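Storing and Carrying Fruit in Slotted Plastic Baskets
Household notes, kitchen section
Compiled by Noman Talpur

A slotted basket lets air reach the fruit from the sides and from underneath. The same slots press into soft skin, so loading order and depth matter more than they do in a bowl or a paper bag. 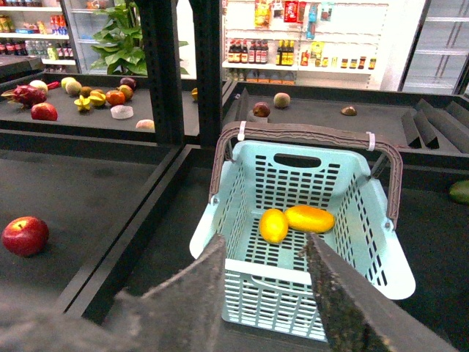
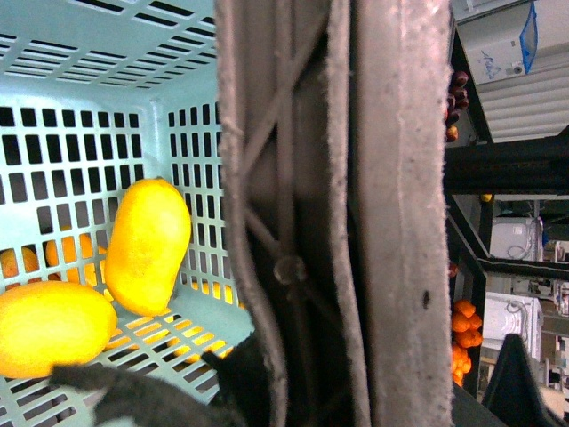 Yellow fruit on slotted plastic, with other fruit nearby.

Depth. Keep mangoes to a single layer. If a second layer can't be avoided, put a folded dish towel between the two and place the firmer fruit underneath. Apples and oranges can be stacked two deep.

Position. Lay long mangoes on their side, along the slots. A mango stood on end carries its full weight on a small area and bruises there first. Leave a finger's width between pieces where space allows.

Ripening. Hard mangoes are left at room temperature, out of direct sun. Check once a day by pressing lightly near the stem with the thumb. Color is a poor guide, as some kinds are yellow well before they soften and others stay green. Once the flesh gives, move the fruit to the refrigerator and use it within a few days.

Separation. Ripe apples give off ethylene, which speeds up softening in mangoes and avocados. Store them on a different shelf, or put one apple in with hard fruit if faster ripening is wanted. Citrus keeps longer on its own. Remove any piece with mold at once and wipe down the ones that touched it.

Handles. A swing handle that flops onto the fruit can be held with zip ties. Pull each tie snug, trim the tail flush and turn the cut end to the outside. A tail left long will scratch skins. Check the rivets before carrying a full load; a handle that shifts sideways at the pivot should be replaced.

Cleaning. Empty the basket completely. Soak it for 8 minutes in warm water with a little dish soap, then work along the slots with an old toothbrush. Dried juice collects at the inside corners and where the floor meets the walls. Rinse, shake and drain upside down. Do not reload until the floor is dry on both sides.

Liner. For very soft fruit, cut a piece of open-weave shelf liner to the size of the floor. Solid liner blocks the slots and holds moisture. Tuva Fagerlund uses the Forberg mesh, which can be washed with the basket.

Last revised June 19, 2019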